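We use cookies to remember your settings and to see which pages get read. Accept | Manage choices

Flimodau Publishes Care and Setup Routine for Its Perno Hand-Held Gripper

Share this release | 21 shares | 4 comments

June 16, 2024 -- Flimodau has released a full maintenance and setup routine for the Perno, its hand-held two-finger gripper for recording cloth-handling work. The routine covers daily cleaning, linkage checks, finger pad replacement, jaw alignment and a short acceptance test on fabric. It is available now to all Perno owners at no charge and replaces the two-page care sheet that has shipped with the tool until now.

The Perno is held in the hand and used to pick up, fold and carry household textiles. Recordings made with it are later used to train robot arms fitted with the same jaws. For that to work, the hand-held unit and the arm-mounted unit have to close the same way. A worn pad or a loose pivot on one of them shows up as a bad grasp on the other, often weeks later.

"Most of the support requests we get are about the linkage," said Johannes Kruger, service lead at Flimodau. "People assume the sensor has gone bad. They send us the unit, we tighten one pivot and clean out the lint, and we send it back. We would like them to be able to do that at their own bench."

What the routine covers

The document is split into three parts by how often the work is done.

The daily part takes a few minutes. The operator opens the jaws fully, brushes lint from between the finger pads, and wipes both pad faces with a lint-free cloth and a small amount of isopropyl alcohol. Each linkage bar is then moved through its full travel by hand. It should move without a click. Any grit felt at the lower pivots is to be cleaned out before the tool is used again, and no oil is to be added. Oil collects fiber and ends up on the fabric.

The weekly part adds a check of side play. With the jaws closed on nothing, the operator pushes each finger pad sideways and watches the upper pivots. A small amount of give is normal in the pad itself. Movement at the pin is not, and the routine gives a tightening order for each side: lower pivots first, then upper, then the pin on the outer plate. Working in the other order can leave one bar preloaded, so that the left and right fingers meet off center.

The third part is done after every 60 hours of recording, or whenever the tool has been dropped. It includes removing and reseating the finger pads, resetting the closed position, and running the cloth test described below.

Jaw alignment

Flimodau has changed its advice on alignment. The earlier care sheet told users to close the jaws on a sheet of paper and adjust until the paper could not be pulled out. Several customers reported that this gave a grip that was too tight for thin cotton and wore down the pad edges early.

The new procedure uses the cloth the customer plans to work with. The fabric is folded once and pinched near the fold, and the tool is lifted until the cloth hangs free of the table. The operator looks at the peak of material that gathers above the pads. If the peak leans hard to one side, one finger is arriving first and the closed position needs to be reset. If it stands up between the pads, the setting is left alone.

"You can do it with a tea towel," Kruger said. "A check pattern is easiest to read. The lines show you right away if the fabric is being twisted as the jaws close."
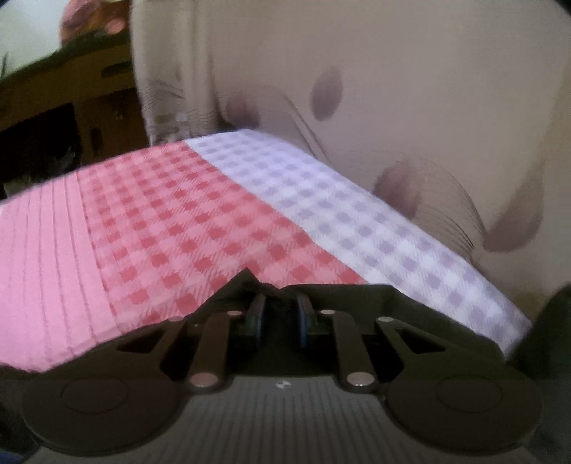
A Perno gripper holding folded checkered cloth between its finger pads. The light-colored pivot pins join the linkage bars and outer plates.

The alignment step should be repeated on each type of fabric in use. A setting that suits a bath towel will often let a pillowcase slip. Owners who switch between heavy and light materials during the day are advised to set up for the lighter one and to check grip on the heavier one before recording.

Replacing the finger pads

Pads should be replaced as a pair. The routine asks users to look along the rim of each pad under a bright light. Lifting at the edge, a shiny strip across the face, or a nick that catches a fingernail are all reasons to change them. Pads with even, dull faces can stay on, whatever their age.

To change the pads, the power is switched off and the jaws are opened by hand. Each pad comes off after its retaining screw is removed from the rear. The seat behind it has to be wiped clean before the new pad goes on, and the screw is tightened only until it stops. Kruger's team has seen cracked seats from users who kept turning. A cracked seat cannot be repaired on the bench and the whole finger has to be ordered.

Replacement pads are sold by Flimodau directly and through its parts distributor, Ntuli. The current pad set fits all Perno units. Units with a serial number below 107 need a longer retaining screw, which Ntuli includes in the bag.

Acceptance test

After any work on the linkage or pads, the routine calls for 21 test grasps on the same piece of folded fabric. The operator pinches, lifts, holds for a slow count of five and releases. A slip is written down along with where on the cloth it happened. One slip is acceptable if it was near a hem or seam. Two or more mean the alignment step has to be done again from the start.

The log sheet for this test is the last page of the document. Flimodau asks owners to keep completed sheets with the tool and to include copies when a unit is sent in for repair. "If we have the sheet, we can usually tell which side to look at before we open the case," Kruger said.

Tests at Ellex

The routine was tried out before release at Ellex, a contract recording firm that uses the Perno in furnished rooms for laundry and table linen tasks. Ellex technicians followed the draft over 254 sessions and sent back notes after each one.

Their notes led to several changes. The brush was moved ahead of the wipe, since wiping first pushed lint down into the lower pivots. The tightening order was given its own page so that it can be pinned up over a bench. A step that called for taking off the outer plates every week was dropped. Technicians found that plates removed that often began to sit slightly out of line, and play at the pins was no better than on units left assembled.

Ellex also asked for a clear rule on when to stop. The final version tells operators to end a session if the jaws fail to close fully twice in a row, if a pin can be turned with the fingers, or if the two pads no longer meet along their whole length. Recordings made after the last good grasp should be marked for review.

Storage and transport

A short section deals with carrying the tool between sites. The jaws should be left slightly open in the case so the pads do not take a set. The unit should not be hung by its linkage or laid down on its pads. After a trip, the hand movement check from the daily routine is repeated before the tool is switched on.

Availability

The routine can be downloaded from the support section of the Flimodau website or requested in print from Ntuli with any parts order. Flimodau plans a revised edition in October, with added pages on the arm-mounted version of the gripper. Owners who want to send notes for that edition can use the regular support address.

About Flimodau

Flimodau designs and builds grippers and recording tools for soft-goods handling. The company services its products in-house and supplies parts for every unit it has sold.

Comments (4)

benchside_ray
Good to see the paper test gone. We went through two sets of pads that way. Does the new closed position carry over if the firmware is updated, or do we set it again?

Flimodau Support
It is kept through an update. We still suggest running the 21 grasps afterward.

M. Oduya
The tightening order page prints very small on letter paper. Could you post it as a separate file?

tolly44
Can confirm the thing about oil. Ours had been oiled by someone before we got it and it took most of an afternoon to get the fluff out of the lower pins -- a wooden toothpick works better than the brush for that.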